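9/22/23
Po-yen Lu

3.2 The table and the bowls

We built the Brarunex arm in the evenings, in a shared workshop, and much of what we learned came from plain kitchen bowls. They are cheap, they are bright, and the shiny plastic is just the sort of surface that gives a vision system trouble. We kept the wooden tabletop as we found it, glare and all, and logged 508 attempts on it before changing the grip code. Figure 4 shows the black arm over the table, with its gripper pointing down between the yellow-green bowl and the magenta one.
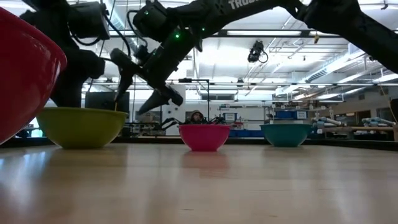 Figure 4. Bowl task on the shared bench. Photo: Po-yen Lu

Readers planning a similar build may like to know that we spaced the bowls by eye - a tape measure came out only when a result puzzled us. Of the 508 attempts, 106 ended with the fingers closing on air, and we were fond enough of the machine by then to take each one a little personally. Most of these misses went away once we lowered the approach speed and retaught the wrist, a job we describe at more length in Section 4.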